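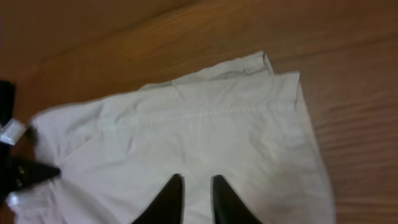

*Weißes auf Holz: Bei hellem Stoff lohnt sich der Blick aufs Detail am meisten.*

# Waschen mit Verstand: Was bei uns im Waschkeller hängt

Ich liebe Waschtage! Wirklich. Seit ich vor ein paar Jahren angefangen habe, mir zu notieren, was bei welchem Stoff funktioniert (und was danebengeht), ist daraus eine ziemlich lange Liste geworden, und weil ich dauernd danach gefragt werde, steht sie jetzt hier. Stand: 1. Mai 2019, Ergänzungen kommen laufend dazu.

## Wasserhärte zuerst

Bevor ihr irgendetwas am Waschmittel ändert: Schaut beim Wasserwerk nach, wie hart euer Wasser ist. Wir wohnen in Loten, da kommt es richtig kalkig aus der Leitung, und ich habe jahrelang die Dosierung für weiches Wasser genommen. Ergebnis: graue Handtücher, steif wie Pappe. Mit der passenden Menge war das nach ein paar Wäschen deutlich besser, und die Freude darüber hält bis heute an!

Die Dosiertabelle steht auf jeder Packung. Ich habe mir den Messbecher mit einem wasserfesten Stift markiert, ein Strich für normal, einer für stark verschmutzt.

## Weißes weiß halten

- Weißes immer getrennt waschen, auch von Hellgrau und Beige. Beige ist tückisch, das unterschätzt man leicht.
- Pulver mit Bleichmittel nehmen. Flüssige Vollwaschmittel enthalten in der Regel keins, deshalb wird Weißes damit auf Dauer matt.
- Bei 60 Grad waschen, wenn das Etikett es erlaubt. Für leicht getragene Sachen reichen 40.
- Kragenränder vorher mit Gallseife einreiben und eine Viertelstunde liegen lassen.
- Finger weg von Chlorbleiche bei Sachen mit Elastan! Die Fasern werden brüchig und gelb.

Und mein absoluter Liebling: Sauerstoffbleiche als Einweichbad. Ein Esslöffel auf fünf Liter warmes Wasser, über Nacht stehen lassen, am Morgen normal waschen. Eine Tischdecke vom Flohmarkt am Kobzar habe ich so gerettet, die war hinten schon fast braun. (Zwei Durchgänge hat sie gebraucht, aber dann!)

## Flecken, die immer wiederkommen

**Gras:** Spiritus auf ein Tuch, vorher an einer verdeckten Stelle testen, dann von außen nach innen tupfen.

**Rost:** Zitronensäure in kaltem Wasser, nur bei farbechten Stoffen und gut ausspülen.

**Fett:** Einen Tropfen Spülmittel einmassieren, kurz warten, ab in die Maschine. Klappt bei uns sogar bei Salatsoße, die erst am nächsten Tag entdeckt wurde.

**Blut:** Kalt! Immer kalt, und zwar sofort. Warmes Wasser lässt das Eiweiß gerinnen, dann sitzt der Fleck fest.

**Kerzenwachs:** Im Gefrierfach hart werden lassen, abbröckeln, den Rest zwischen Löschpapier ausbügeln.

## Trocknen und Zusammenlegen

1. Alles kräftig ausschlagen, bevor es auf die Leine kommt. Spart bei T-Shirts meist das Bügeln komplett.
2. Hosen am Bund aufhängen, Oberteile am Saum. Klammerspuren auf Schulterhöhe sehen einfach blöd aus.
3. Dunkles auf links drehen und in den Schatten hängen.
4. Im November und den ganzen Winter durch: Keller lüften, wenn es draußen kalt und trocken ist, sonst wird die Wäsche muffig.
5. Zum Zusammenlegen einen großen Tisch nehmen, das Bett ist zu weich. Kurze Hosen lege ich erst flach hin und streiche sie mit der Hand glatt, dann Bein auf Bein, dann einmal quer falten.

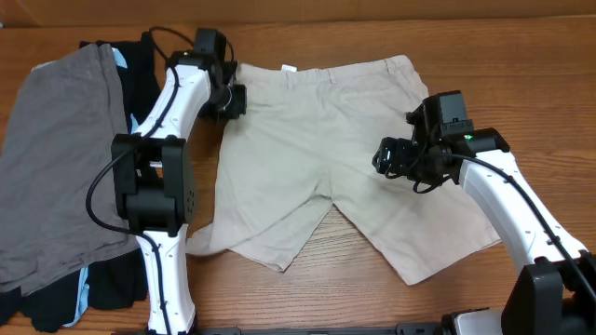 ## Die Maschine selbst

Wird so gern vergessen! Einmal im Monat läuft bei uns ein leerer Durchgang bei 90 Grad mit Pulver, danach bleibt die Tür offen. Flusensieb sauber machen (Schüssel drunterstellen, da kommt immer mehr Wasser, als man denkt), die Gummidichtung auswischen, die Einspülkammer herausziehen und unter heißem Wasser abbürsten. Mit einer alten Zahnbürste kommt man wunderbar in die Ecken.

Unsere Maschine hat laut Zähler 1.388 Waschgänge hinter sich und läuft und läuft. Die davor hat bei 821 schlappgemacht, die habe ich allerdings auch nie entkalkt.

## Noch offen

Wolle und Seide bekommen eine eigene Seite, das Thema ist zu schön für drei Zeilen. Auch zum Stärken von Servietten probiere ich gerade zwei Rezepte mit Reiswasser aus, das eine bröselt noch ein bisschen beim Bügeln. Wenn ihr eines habt, das glatt bleibt: her damit!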